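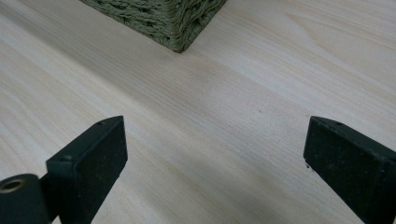 **Perception and control sync, Corau project**
Sunday, Flitley office and call
Chair: Rhun Watkins

**1. Last meeting**

Notes accepted. The ticket on duplicate timestamps stays open.

**2. Grasp detector**

Build 157 is on the shared server. It handles the basket rim better than the previous build but still merges cloth items when they overlap. The beige sock gets its own mask while it is in the jaws, then loses it if another item lies next to it. Rhun wants the merge threshold moved out of the code and into the config file so it can be changed per run. Agreed.

Pale cloth on the pale table was raised again. No change to the color model until the new labels are in.
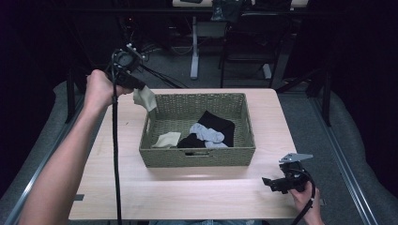 *Photo: Rhun Watkins / Corau project*

**3. Two-hand logging**

Left and right gripper streams are now written to one file. The replay tool, Gronow, opens these files but plays the right stream 42 ms late. The offset is constant, so it looks like a start-up problem – not drift. Fix goes in the reader first, then the recorder.

The meeting discussed whether jaw width should be logged raw or filtered. Raw, with the filter applied at load time. Older files keep the filtered values and get a flag in the header.

**4. Planner**

The Everix branch still plans a lift straight up from the basket even when the cloth hangs over the rim. Proposal to add a clearance check on the lowest point of the item. There was some doubt about how well we can estimate that point from the head view alone. To be tested offline on the 81 labeled episodes before anything is merged.

**5. Actions**

- Merge threshold to config – Rhun
- Gronow reader offset – tools group
- Header flag for older files – tools group
- Offline clearance test, results in the Everix folder – planning group
- Duplicate timestamps ticket: carried over again

Next meeting in November, same call link.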